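Mabuza stops kitchen tests after gripper fault

The robotics team at Grokosano has stopped its kitchen tests in simulation, after the gripper did not open on command in 12 of 124 runs.

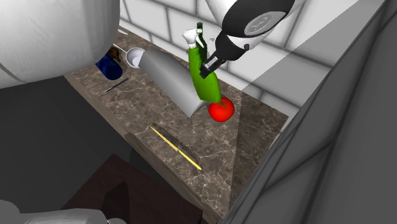 What went wrong

The task is to take a bottle on a crowded counter and put it in another place. In the failed runs of the Mabuza software, the arm received the release signal but the fingers stayed closed. In 2 cases the arm then continued to the next step with the bottle still held.

What happens next

Mundia, which supplies the control module, is checking a timing error in version 5. The real arm at the Tremimier site will stay switched off until the correction is ready, probably in September.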